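Llevo tiempo diciendo que no volvería a escribir sobre robots para casa, y aquí estoy otra vez. La culpa la tiene Proltent, que ofrece un servicio mensual de dos brazos para «tareas de mantenimiento ligero en oficinas y viviendas». Así lo pone el folleto. Entre esas tareas figura cambiar la bolsa de la papelera, y fue la que me hizo picar, porque es una cosa que detesto y porque me pareció una promesa bastante fácil de comprobar.

El paquete básico se llama Brollon y cuesta 524 euros al mes, instalación aparte. Por ese dinero te ponen los dos brazos, te configuran 12 tareas de una lista cerrada y te dan acceso a un panel web que, dicho sea de paso, es feo y lento. La permanencia es de tres meses. Si quieres una tarea que no está en la lista, la presupuestan y esperas. Pregunté cuánto se espera y me contestaron con un «depende» muy amable.

Vi la demostración en el local que tienen en Primville. Iba con la mosca detrás de la oreja: he visto demasiados vídeos acelerados, con música de ascensor y un corte justo cuando la pinza va a cerrar. Pedí que no me hablaran mientras la máquina trabajaba y cumplieron, cosa que agradezco.

Lo primero que me llamó la atención es el material que eligen. Una bolsa de plástico fino es de lo peor que se le puede dar a una pinza: se pliega, se pega a sí misma, brilla y cambia de forma cada vez que la tocas. Un vaso siempre es un vaso. Una bolsa negra arrugada puede ser cualquier cosa. Me esperaba una demostración con cubos de colores, así que un punto para ellos.

El gancho adhesivo de la pared tiene más importancia de la que parece. De él se cuelga la bolsa por la parte de arriba, y así los brazos pueden trabajar con la de abajo. Me parece una idea práctica, pero también una pequeña trampa comercial: el folleto habla de «su entorno tal como es», y mi entorno tal como es no tiene un gancho encima de cada papelera.
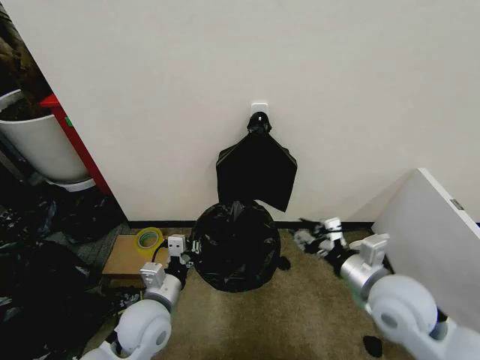
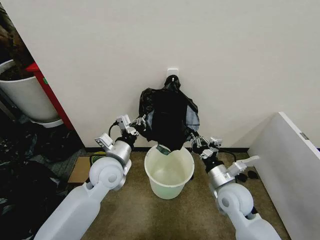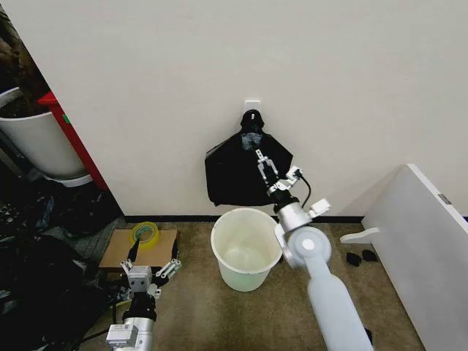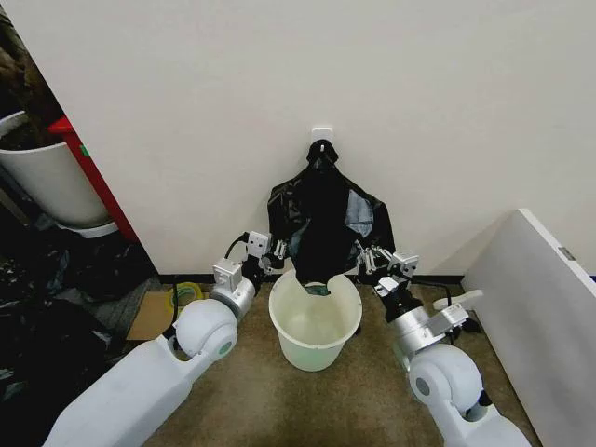
¿Merece la pena contratarlo solo para cambiar bolsas de basura?

Para una vivienda, a ese precio, yo no lo contrataría: la tarea se hace a mano en un momento y la cuota se paga igual aunque la papelera esté medio vacía. Para una oficina con muchas papeleras habría que ver primero si los brazos se pueden mover de un sitio a otro, y el paquete básico no incluye ese traslado.

Lo del traslado lo tuve que sacar con sacacorchos. En la página de precios no aparece. Está en el anexo de condiciones, en el punto 31, con una redacción que admite varias lecturas: «reubicación sujeta a valoración técnica». Traducido: llamas, viene alguien y te cobra. Cuánto, no lo pone.

Tampoco me gustó que el contrato hable de «tasa de éxito orientativa» sin dar una sola cifra. Si vendes un servicio por tareas, dime cuántas veces de cada cien sale bien, aunque el número sea malo. Un número malo me lo puedo creer. Me dijeron que los resultados varían según la instalación, y seguro que es verdad, pero yo no puedo comparar nada con eso.

Pedí presupuesto también a Baumgart, que hace algo parecido con un solo brazo. Es más barato y la lista de tareas es más corta. Las bolsas no entran, y lo dicen en la primera página, en letra grande. Casi me cayeron mejor por eso. Con un brazo solo no sé cómo se iba a abrir una bolsa, y por lo visto ellos tampoco.

A favor de Proltent: la gente que atiende sabe de lo que habla y no me metieron prisa para firmar. En contra, casi todo lo que está por escrito. Les he mandado un correo con cuatro preguntas (traslado, tasa de éxito, quién paga los ganchos y qué pasa si se rompe la papelera) y sigo esperando. Si contestan, lo añado aquí debajo.

Mientras tanto, las bolsas de casa las sigo cambiando yo, de mala gana y tarde, como siempre.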